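Against the thousand-thing challenge

Every December the decluttering people come back. This year my inbox got the full version: a newsletter from an outfit called Plamgate that wants me to get my household down to 1000 objects by spring. Forks count. Socks count as a pair, which seems generous. Books count one by one, and I suppose that's where they lose me.

I've read enough of these to know how they go. There's a before, when the author was miserable and owned a fondue set. There's an after, when the author owns a bowl. What I never get to read is the bit eight months later, when they have people over and need another bowl.

My sister-in-law did the Plamgate program last winter. You start with 100 things gone in the first week, then another 100, and you log them in an app named Karam that plays a little chime. She liked the chime. She also got rid of her good stockpot, and by Easter she was borrowing mine. I have now lent it to her often enough that I think it lives there. So her count went down and the number of stockpots in the family went down too, and I'm the one making soup in a saucepan.

I asked her if she felt lighter. She said she felt "edited." I don't know what to do with that.

The part that bothers me most is the rule about single-use items. If it only does one job, out it goes. Says who? A bread knife does one job. So does an umbrella. Plenty of things earn their shelf by doing one job well a few times a year, and the newsletter's answer to that is to buy one of their Skumen multi-use sets, which costs more than most of what it tells you to throw away. I did notice that.
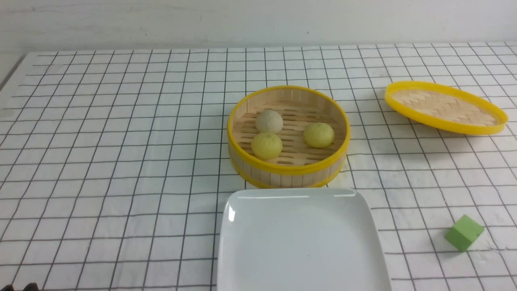
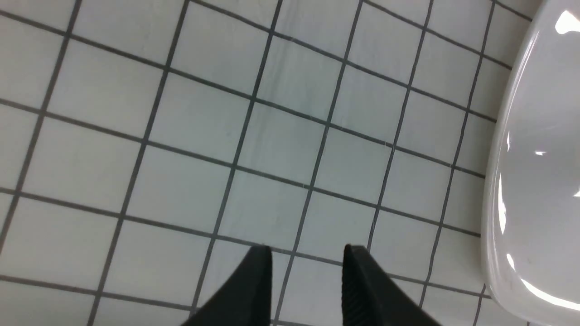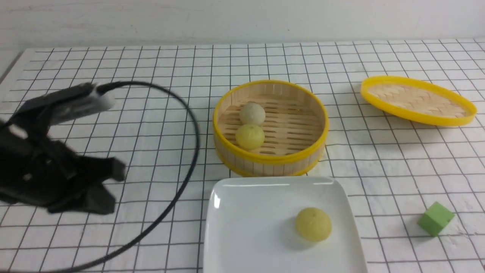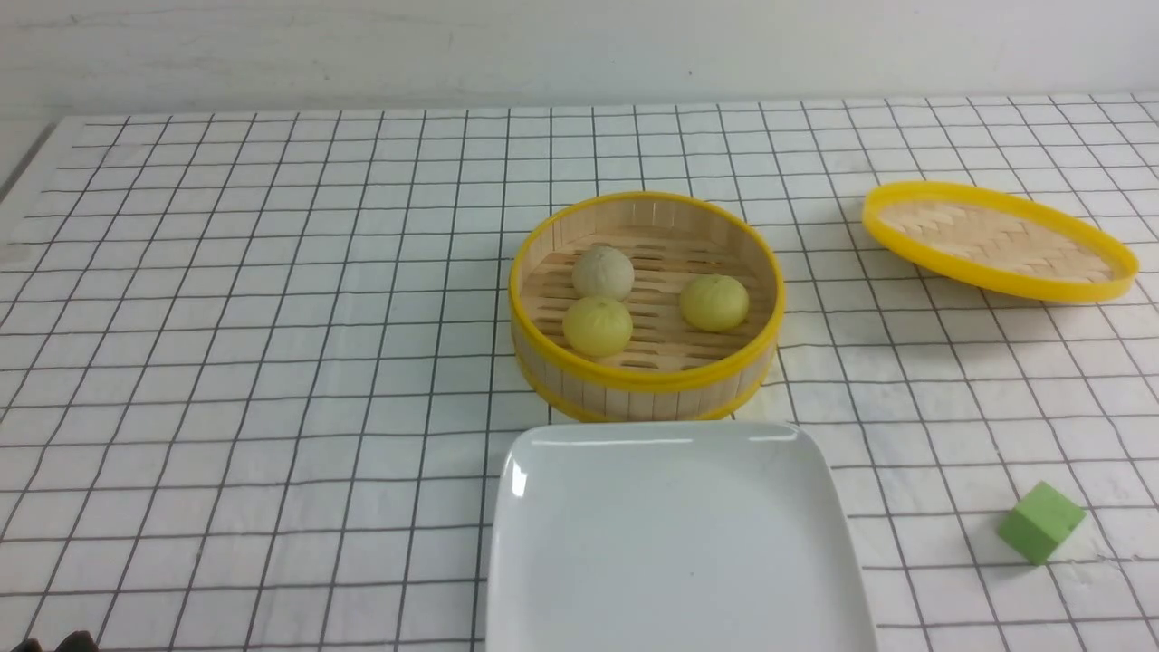
Three buns in a bamboo steamer, in the first and fourth of these; in the third, two in the steamer and one on a plate.

Isauro Arriaga

Back to the numbers. Where does 1000 come from? I wrote and asked. The reply was signed by a Raili Huttunen, who was polite, and who told me the figure was chosen because members find it "motivating." Fine, but that means it's a round number somebody liked. A couple in a studio and a family with three kids and a garage get the same target. She did say that families may claim "up to" 15 percent extra, on request. I asked who you request it from and haven't heard back.

I'm not defending junk. I have a drawer of chargers for phones I no longer own, and last Friday I finally went through it and threw most of them in the recycling bin at the hardware store. It took less than an hour. I didn't feel lighter or edited. I felt like a man with a drawer that closes.

What I doubt is the claim that the amount of stuff is what makes people unhappy at home. My grandmother had a pantry you could barely get into and she was the calmest person I ever met. My old roommate owned a mattress, a lamp and a laptop, and he was a wreck. Two people prove nothing, I know. But the newsletter runs on testimonials too, and theirs are picked by the people selling the storage boxes.

Yes, there are storage boxes. The line is called Zarkora and they come in sand and fog. You need them, apparently, for the things you've decided to keep. I looked at the order page twice to make sure I was reading it right. The boxes don't count toward your total.

If you've done one of these programs and you're still happy with it a year on, write and tell me, because I would like to hear from someone past the chime stage. And if you're my sister-in-law, I need the stockpot by the weekend.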